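洗濯かご

洗濯かご(せんたくかご)は、洗う前の衣類をためておいたり、洗い終えた衣類を物干し場まで運んだりするために使う、口の広い入れ物の総称である。ランドリーバスケットとも呼ばれる。脱衣所に据え置いて家族の脱いだものを受けとめる背の高い型と、両手で抱えて歩くための浅く広い型とに大きく分かれるが、一つのかごで両方の役目をまかなっている家もたいへん多く、厳密な区別があるわけではない。どこの家にもたいてい一つはあり、あまりに身近なので改めて語られることの少ない道具だが、素材や編み方、持ち手の付き方には土地ごと、時代ごとの工夫がよく表れていて、調べはじめるとなかなか奥が深い。

名称

日本語では「洗濯かご」のほか、「脱衣かご」「洗い物かご」などの呼び方がある。脱衣かごは本来、湯に入るあいだ着ていたものを入れておく器で、浴場や旅館の棚に並ぶ平たいかごを指すことが多い。家庭では脱いだ衣類がそのまま洗濯に回るので、二つの言葉はしだいに混ざり合っていった。英語のlaundry basketはおおむね運搬用の口の開いたかごを、hamperはふた付きで据え置きのものを指すとされるが、こちらも話し手によってずいぶん揺れがある。漢字では「籠」と書くが、樹脂製の品では仮名書きの「かご」や「カゴ」がよく使われ、編んだものは籠、成形したものはカゴ、と書き分ける店もある。

歴史

川や共同の洗い場で洗濯をしていた時代、衣類を運ぶ器は、たいてい農作業や買い物に使うかごと同じものだった。竹の豊かな土地では竹で、柳の育つ土地では柳の枝で、そのほかアケビや籐、木の薄板など、手近に得られる材料で編まれた。水を含んだ布は見た目よりはるかに重く、底が抜けては困るので、底だけを太い材料で組んだり、力のかかる口の縁を幾重にも巻いたりしたものが各地に残っている。使い込んで縁の巻きがほどけてくると、そこだけを直してまた使うのがふつうで、かごの修理は農閑期の仕事の一つでもあった。

桶やたらいとの分担も、土地によってさまざまである。行きはかごで運び、帰りはたらいごと持ち帰る地方もあれば、洗い場に着いたら濡れたものをかごに上げ、しばらく水を切らせてから背負って帰る地方もあった。背負うかごと抱えるかごのどちらが好まれたかは、洗い場までの坂の多さにもよるようで、地図を片手に比べてみると思いがけない発見がある。

家庭に水道が引かれ、さらに電気洗濯機が広まると、かごの役目は少しずつ変わっていった。洗い場までの遠い道のりがなくなり、代わりに、洗濯機のそばに一日か二日分の衣類をためておく場所が必要になったのである。ちょうどその頃から合成樹脂の家庭用品が出回りはじめ、軽くて錆びず、布を引っかけるささくれもない樹脂のかごは、またたく間に編みかごと並ぶ定番となった。持ち手まで一体に成形できることも、毎日抱えて階段を上り下りする人にはありがたい点であった。

Cimcombeの洗い場文化

洗濯かごにまつわる習俗がまとまって残る例として、丘陵地の町Cimcombeがしばしば挙げられる。町の中ほどには石組みの共同洗い場があり、かつては朝のうちに各戸の女性たちが柳のかごを抱えて集まった。かごの縁には家ごとに色の違う布紐が結ばれ、遠目にも誰のかごかがわかったという。この布紐は嫁ぐときに実家のものを一本もらい、新しい家の紐と撚り合わせて結び直すならわしで、いまでも古い家の納戸を片づけると、色の褪せた二色の紐が出てくることがあるそうである。

洗い場は現在、日常の洗濯には使われていないが、毎年8月に開かれる「かご流し」の行事のときだけは往時のにぎわいが戻る。白い布を一枚入れた小さなかごを水路に浮かべ、下手の橋まで流すもので、流れ着いたかごは拾い上げて乾かし、翌年まで軒に吊るしておく。町の資料室Prelivaには、周辺の集落から寄せられた124点のかごが収められており、柳や木の薄板のものに交じって、樹脂製の品も少なからず含まれている。生活の道具は新しいものほど捨てられやすいという考えから、早い時期に樹脂のかごも集めはじめたとのことで、この目配りはなかなか得がたいものといえるだろう。

素材と構造

編みかごの長所は、何といっても風通しのよさと手触りの柔らかさにある。柳や籐のものは適度にしなり、角にぶつけても割れにくい。その反面、濡れたまま置くと黒ずみや黴が出るため、使った後は陰干しが欠かせない。内側に木綿の袋を掛けて使うと、布が引っかからず、袋ごと洗えて具合がよい。

布製や針金の骨組みに布を張ったものは、畳んでしまえる点が好まれ、手狭な住まいや旅先で重宝される。金属線を組んだかごは病院や宿泊施設などで使われることが多く、車輪を付けた台に載せて運ぶ。家庭用としてはやや重いものの、作りがしっかりしていて長持ちする。

樹脂製のかごは、溶かした材料を型に流し入れて作る。壁に開けられた孔は空気を通すためのものだが、同時に材料を節約し、かごを軽くする働きもしている。孔の形には丸、四角、菱形、細長い楕円などがあり、角のある孔は布の端や釦が掛かりやすく、また角から割れが走りやすいので、端を丸めた形がよく用いられる。孔を多くすれば軽くなるが壁は弱くなり、少なくすれば丈夫になるが湿気がこもる。そこで、縁や底に近いところは孔のない帯として残し、その間に孔を規則正しく並べる設計が一般的になった。
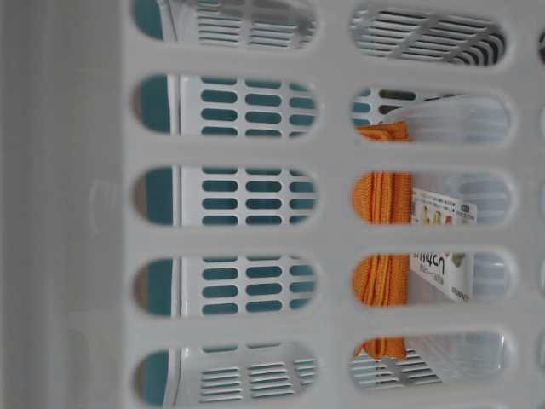
樹脂製洗濯かごの側面。端の丸い細長い通気孔が並び、横に孔のない幅広の帯がある。

大きさと選び方

容量は、ためておく日数と家族の人数から考えるとよい。大きすぎるかごは、つい洗濯を先延ばしにするもとになり、いっぱいになった頃には持ち上げるのもひと苦労である。濡れた衣類を運ぶなら浅く広いもののほうが腰に楽で、脱衣所に置くなら背が高く底の小さいものが場所をとらない。白いものと色物を分けて入れたい場合は、大きなかごを一つ置くより、小ぶりのかごを並べたほうが使いやすいことも多い。

Calimlimの市では、今も柳細工の店が立ち、注文に応じて持ち手の高さを変えてくれる。使う人の腕の長さを紐で測り、その紐を編み上がるまでかごの芯に巻いておくのが、この土地の職人の流儀である。

手入れ

樹脂のかごは、薄めた台所用洗剤と柔らかい布で拭けば十分にきれいになる。孔の内側には糸くずや洗剤の粉がたまりやすいので、古い歯ブラシを使うとよい。日なたに長く置くと材料が傷み、ある日ふいに持ち手が折れることがあるため、干し場に出したままにせず、取り込んだ衣類と一緒に屋内へ戻しておきたい。編みかごは固く絞った布で拭き、風の通る日陰で乾かす。縁の巻きが緩んできたら、早めに同じ太さの材料で巻き足しておくと、その後も長く使える。

洗濯以外の用途

子どもの玩具入れ、庭仕事の収穫かご、毛布や座布団の収納など、洗濯かごの転用には限りがない。猫を飼う家では、取り込んだばかりの洗濯物の上が昼寝の場所になってしまうこともよく知られている。Iltenumの沿岸では、古くなった樹脂のかごを海藻の水切りに使い、浜の小屋の壁に重ねて掛けておく風景が親しまれている。

関連項目

かご
洗濯
洗い場
柳細工
たらい

最終更新 2023年12月20日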